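Home | Current Issue | Archive | Submit | Contact
Filed under: Housing and Interiors / Research Articles

4. Do floor patterns change how large a room feels?

The Feststead survey claimed that small tiles make a room feel bigger. We doubt it. Its 30 respondents judged rooms they already knew, and the Bandunport follow-up kept the same flaw. Neither study varied the tile while holding the walls fixed. 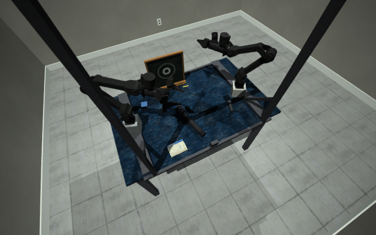
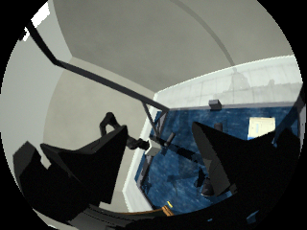
Figure 4. Two rendered interior views.

Claims about perceived size usually rest on a single glance, and a glance takes in far more than tile. Furniture gets in the way of any clean test. In the first view of Figure 4, the pale square grid runs up to a white baseboard, but a dark blue table top stands in the middle and may well draw the eye first. The Nakamska scale asks only for a score out of 100 and cannot separate the two effects. Until someone does, we see little reason to advise builders on tile size.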